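How to Budget for Hand-Held Grippers Before You Order

Most teams price the grippers first and everything else later. Do it the other way. The grippers are the easiest line to get a quote for, and the rest of the list decides whether they get used.

Step 1. Write down the task
One sentence is enough: what gets picked up, where, and by whom. At Ullulier we wrote "clear and wipe the sink counter" and stuck to it. Anything that didn't serve that sentence went on a second list for next year.

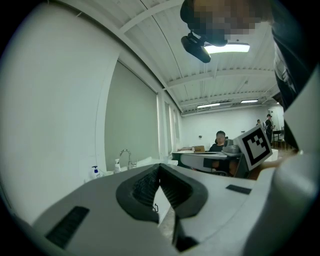
Wear parts deserve their own line. Vendors tend to fold them into "accessories," and the first reorder then comes out of somebody's travel money. Go over the tool and list every surface that touches an object. The black ribbed grip surfaces in the V-shaped opening belong on that list. So does the marker cube if yours has one, as a scuffed print has to be replaced. We set aside $700 for the first order and kept it separate from the hardware.

Step 2. Decide how many
Buy in pairs if the task takes two hands. We ordered 2 pairs from Madutetti and got a spare pair quoted by Ekton at the same time, so the prices could be compared line by line. Ask each vendor for:
Unit price and price per pair
Lead time for replacement fingers
Warranty on the camera and on the housing - these are often different
Shipping both ways for repairs

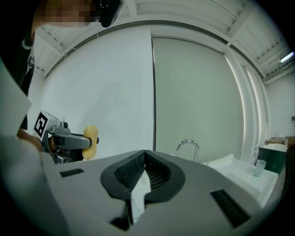
Lead time matters more than a small discount. A quote of 30 days for a finger means you need one on the shelf before you start. Put the longest lead time at the top of your sheet and order that item first.

Step 3. Plan for people and space
Operator hours came to over 9 a week for us. Add setup, charging and file copying to that. Our space at Abernathy was already paid for, so it went in as zero, but keep the row in the sheet in case you move.

Send the finished sheet out for approval before the quotes expire.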